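"A bin is where you put a decision you don't want to make"

Edmund Wróbel has spent most of his working life sorting other people's leftovers, and he still rents storage tubs to people who swear they will only need them for a month. So I expected a sales pitch when I went to see him at Stumska, the clearing and reuse shop he runs with Nurhan Keskin. I had my doubts ready. I have read too many books that promise a calm house by the weekend, and my own hall closet has beaten every one of them.

He didn't pitch much of anything. He gave me coffee and asked how many times I had moved the same box.

"People come in asking for a system," he said. "I ask what's in the way. They say everything. Well, it's never everything. It's one shelf and a drawer, and a bunch of stuff on the stairs."

Stumska's method, if it deserves the word, is called the mixed bin. You take one open container, no lid, no dividers, and whatever has no home goes into it. When the bottom is covered you stop and empty it, one thing at a time, and each thing has to go somewhere before you touch the next. The shop charges $70 for an afternoon of having one of them stand next to you while you do it.

I told Wróbel this sounded like charging people for a junk drawer. He agreed, more or less.

"It's a junk drawer you can see into. The trouble with the drawer is you close it."

Keskin, who came in partway through with her coat still on, was less willing to let that stand. "He makes it sound like the container matters. It doesn't. I had a client buy a very nice one from Halvorsen, with handles, and she filled it and put it in the garage. That was in June. She's got 3 now."

She keeps the shop's intake log, a plain ledger, and she had it open to line 3385 when I asked how they knew whether any of this worked. Each line is an object and where it went: kept, given, fixed, thrown out. I asked whether anyone had followed up on the things marked "kept" to see if they had just drifted back to the stairs.

"No," she said. "Who would pay for that?"

So the claim on their flyer, that clients "stay clear," rests on clients saying so. Wróbel didn't fight me on it. Keskin said she had argued against the flyer from the start and that I was welcome to print that.

Where they do have something to teach, I think, is in the small stuff. Big furniture gets handled, because it's in the way and you can't ignore it. What defeats people is the toy, the single slipper, the thing from a desk that has no desk anymore. Wróbel calls these "orphans," a word Keskin dislikes. He says an afternoon's bin holds 20 of them at the outside, and if there are more you have gone too long without emptying it.

"Nobody has a shelf for one block," he said. "So it goes on the windowsill, and then the windowsill is where blocks live."

I asked why he prefers metal. His answer was that plastic tubs invite stacking, and a stacked tub is a closed one. He also likes that a beat-up bin doesn't look like storage. I can't say I was convinced. A scuffed bin full of odds and ends looks to me a lot like storage. 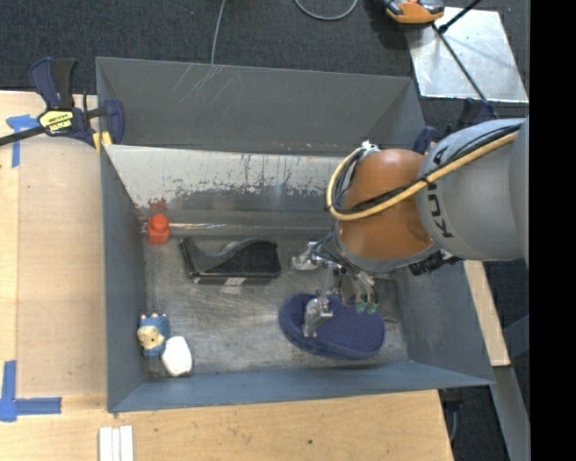 Small Things, Mixed

Red block, toy figure with a blue body, something black that could be a tape dispenser, and a navy blue oval of fabric that I would call a slipper and Keskin would call a case. We argued over that last one longer than it deserved. Her point was that what you call it settles where it goes: a slipper needs its partner found, while a case needs something to put in it.

"And if you can't say what it is?" I asked.

"Then you've had it too long," said Wróbel.

"Then you ask somebody," said Keskin.

The white rounded piece by the toy stumped all three of us. Wróbel wanted it out. Keskin wanted it kept with the toy until someone could say whether they belonged together, and I noticed that this is exactly how my closet got the way it is.

I tried the method at home anyway, with an old roasting pan from the basement. It took me an evening to empty it. Four things went in the trash, one went to a neighbor, and a flashlight I had already replaced turned up under a scarf. The rest I put back in the closet, on a different shelf. When I called to report this, Keskin asked if she could write it down as "kept."

Contact the Kirkitum Household Pages | Copyright Kirkitum, all rights reserved | Back to top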